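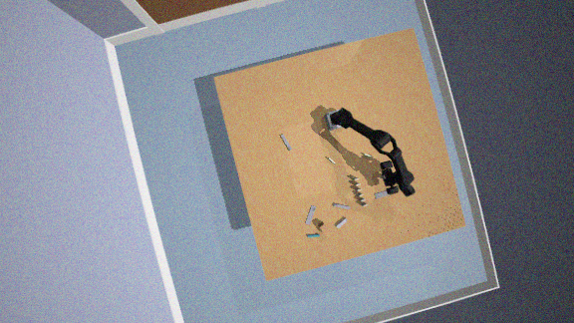

03/08/2021

Woke before the alarm again and lay there listening to the gutter drip, thinking about bread. I have been thinking about bread for most of the winter, if I'm truthful, ever since Noreen Jadoon pressed that jar of starter on me in December and told me to feed it every morning and not to fuss. Well, I have fussed. I've fussed over it like a new grandbaby, and I still couldn't get a loaf to rise higher than my slippers until this past week.

Today's was the best so far! I mixed it last night after supper, a little wetter than the recipe wants, and left it on top of the refrigerator where the warm air collects. By morning it had pushed the dish towel up into a dome. I shaped it while the coffee was going and then, like a fool, sat down with the crossword and forgot to turn on the oven, so it got an extra 40 minutes on the counter that I never meant to give it. Maybe that was the trick all along. I'll try it again on purpose and see.

Maya called while it was baking. She is settling in at Tarkville and says the apartment is small but the light in the kitchen is lovely, and the woman downstairs plays the piano in the evenings, mostly the same piece, mostly the first half of it. Maya has started humming the rest at the ceiling of the stairwell when she goes out for the mail. I laughed so hard I nearly missed the timer. She asked whether I was eating properly and I told her I was eating bread, and she said that wasn't an answer, and I suppose she has a point. She sounded well. A bit tired, but well. I miss having her coat on the hook.

Took half the loaf over to Samina Niazi while it was still warm, wrapped in the blue checked cloth. We stood out on her porch with our coats buttoned to the chin, me on the step and her in the doorway, and she cut a slice right there and ate it with nothing on it. She thinks it wants more salt. I think so too, though I didn't say so until she had. Her crocuses are up along the walk, the purple ones, and the squirrels have left them alone this year. Mine are only green tips. She gets the sun in front and I get it in back, which has been a small sorrow to me every March for as long as I've lived on this street.

Coming home I met Babar with the dog, and we talked for a good long while about his roof. The estimate came to $1,359 and he can't decide whether to do it now or wait for summer. I told him what my mother used to say, that rain doesn't read the calendar, and he said his mother would have gotten three more estimates. The dog had a good sniff at my empty cloth.

Soup for supper, with the heel of the loaf. Lentil again, with the last of the carrots and too much cumin – I do like it that way. I meant to write to Sebastião afterward, as I've owed him a letter since Christmas, and I got as far as finding the good pen and the stamps. Then I read eight pages of my library book and fell asleep in the chair with the lamp on. So that is for tomorrow.

Starter is fed. There's frost coming, the radio says, so I've brought the geranium back in off the step and put it by the sink. Must buy salt, carrots, and more of the strong flour if they have it.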